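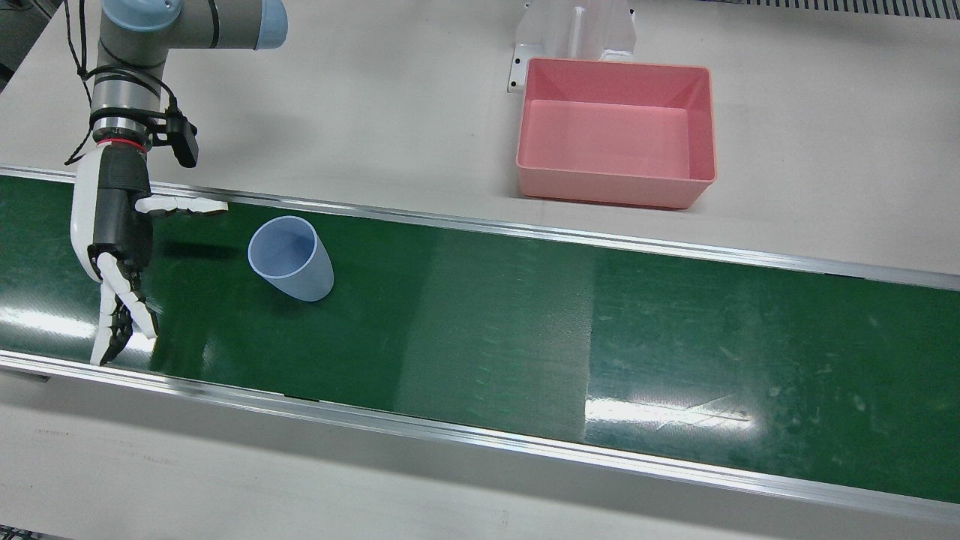

Three hands, one arm, one belt: that was our February and a good bit of March! We wanted to find out which hand we'd trust with everyday items on the conveyor, so we bolted each of them in turn to the same arm and gave them all the same jobs. The five-day plan grew into something much longer, mostly my fault, as I kept adding objects. Cups were my favorite, especially the pale blue one lying on its side. A tumbler like that is wider at one end than the other and the walls are frosted and translucent, so it asks a lot of the camera on the wrist as well as the fingers. The pink bin behind the far rail was the target for every run. Get the thing into the bin, come back, go again.

The gallery notes are short and go hand by hand. Miłosz Dudek ran the arm and wrote the controller settings, Nafula Okoth did the scoring, and I mostly cheered and refilled the belt.

The humanoid hand
We called this setup Kusness, after the name on the folder where Miłosz keeps his grasp scripts. I loved it. Having a real thumb out to one side means you can try a side pinch on the rim, a wrap around the body, or a scoop from behind, all without changing hardware. The price is setup time. Each new grasp took us 15 minutes to tune, and a few took a whole afternoon.

The two-finger gripper
Laden is the plain one, and wow, it's quick. Open, close, done. On boxes and blocks it beat everything else we tried. On cups it liked the rim and hated the base, so we ended up approaching from the open end every time.

The suction cup
Ondido has a single soft cup with a short bellows. Great fun on flat lids! On curved plastic it was moody, and a tumbler would swing around on it like a bell on the way to the bin. Nafula scored the swingers as half a point, and we argued about that over lunch more than once.

The numbers
1649 grasp attempts in all, 352 of them on cups. Each hand also got a block of 100 runs with the belt moving, and that's the part I'd most like to repeat — the slow speed was too kind to everyone.

The camera
We tried the wrist camera alone, then together with a fixed one looking at the belt. Two views helped most with see-through things. Glare off the green belt was a pest with either setup, and moving a lamp did more for us than a week of software changes.

Next up
Mfinanga, our second controller, goes on the same arm with the same hands. Miłosz has promised smoother wrist turns. I've already bought more cups.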